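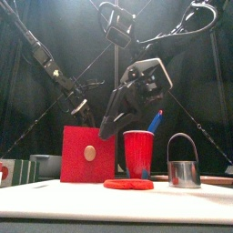 BELLCOMBE, 5/18/20

Print | E-mail
2 min read

Okay so a bunch of you asked what our robotics club is up to this term, so I'm doing a thread. Grab a snack.

1/ The task is called Tabletop. Two arms, one white table, and whatever junk we could scrounge. This round it's a red foam block standing on its edge, a red cup with a blue marker in it, a flat red disc and my favorite, the shiny little pail with the wire handle.

2/ Yes, that is a LOT of red. We talked about swapping the cup for another color and then got into a long argument about whether that's cheating. Still arguing (I'm on team swap).

3/ The goal for the Drerham meet is to get the marker out of the cup and into the pail without knocking anything over. You get 20 tries. Sounds easy! It is so not easy.

4/ Biggest headache is the left arm. It has the longer reach in our setup, and if you tell it to hurry it wobbles. I spent all of March on that wobble. My notebook from March is just the word "wobble" with dates next to it.

5/ What helped was slowing down the last bit of every move. We called that piece of code Nuttall, long story, and now it's a verb. "Did you nuttall it?" is a normal thing to say in our club.

6/ The pail is evil, by the way. All that shine picks up red from the stuff next to it, and our color finder gets confused about where the red things stop. If anybody has a trick for shiny metal, please please reply.

15 comments | 20 shares

7/ Budget stuff, because two people DMed me: we had $800 for the year and most of it went to cables and spare gripper fingers. The cup and the foam came out of somebody's craft drawer.

8/ Selside's club is doing the same task with a single arm and I kind of want to see their code. They're fast. We are careful, let's say careful.

9/ Next up is picking up the flat disc. There's hardly anything to grab, so we're trying to come at it from the side and pinch. I'll post how it goes, good or bad.

10/ Newbies are welcome, you don't need to know how to code. I sure didn't!

Print | E-mail | Share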